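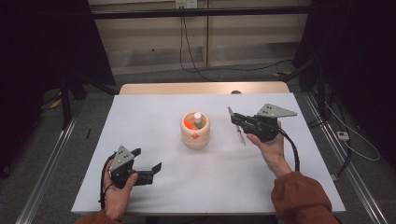 Water Use in Rental Apartments, Huenchumán District
Final report, Hipólito Carrasco and Maximiliano Orellana
Submitted 09/01/2020

1. Purpose
The project compared metered water use in two apartment blocks of similar age. Block A has individual meters in each unit. Block B has a single meter and divides the bill by floor area.

2. Method
Readings were taken from the building meters at the start and end of the study period. Each block has 50 occupied units. Block A readings were added together so that both blocks could be compared as totals. Common laundry rooms were included in both cases. Garden watering was left out, as Block B has no garden.

3. Results
Block A used 1,760 cubic meters over the period. Block B used 2,783 cubic meters. The difference is 1,023 cubic meters, or 37 percent of the Block B total.

4. Limits
Household size was not recorded. Block B also has older toilet tanks, and a slow leak in one riser was repaired during the study. The share of the difference due to billing method cannot be separated from these factors with the present data.

5. Further work
A repeat study should record the number of residents per unit and test the riser for leaks before the first reading.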